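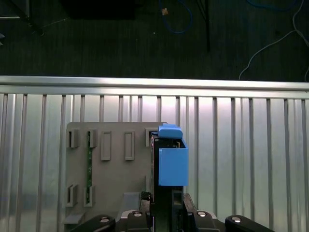

Storing small 3D printed cases upright on a slotted board
Posted by Margit Rønning, 2019-01-12

I keep my printed electronics cases on a flat gray plastic board with raised slot holders, two rows of them. The cases are plain boxes with a separate lid piece, and I want them to stand up so I can get at the inside from the top. The light blue one with the lid is my test piece. Its lid has a rounded front edge that sticks out past the rim, and I think that is what makes it want to tip forward once it is on the board. The short open holders don't grip it well and the tall closed ones are too tight. Has anyone solved this without reprinting the whole board? I printed it from the Muvoner file at 100 percent scale, and it took me 11 hours, so I would like to keep it.

Glenys Horrocks
Don't reprint the board. Print a sleeve that drops into a tall holder and has a wider mouth for the case. I did this for my Ekelance boxes. Measure the holder on the inside with calipers, take off a little for clearance, and print one short test ring before you do the full sleeve. My first ring was too tight and I had to sand it, the second one went in by hand. PLA is fine for this.

Also check where the weight sits. If the lid hangs over the front, turn the case so the overhang is toward the board – you lose a bit of room behind but it stops leaning. And store the lids separately if you open the cases a lot.

badawi2288
foam tape in the short holders. works for me

Margit Rønning
Thanks both. I tried the tape first and it holds the lighter cases but not the ones with a circuit board inside. I will print a test ring tonight. Glenys, did you leave the bottom of the sleeve open or closed?

Glenys Horrocks
Open. Dust falls through and you can push the case up from below if it sticks.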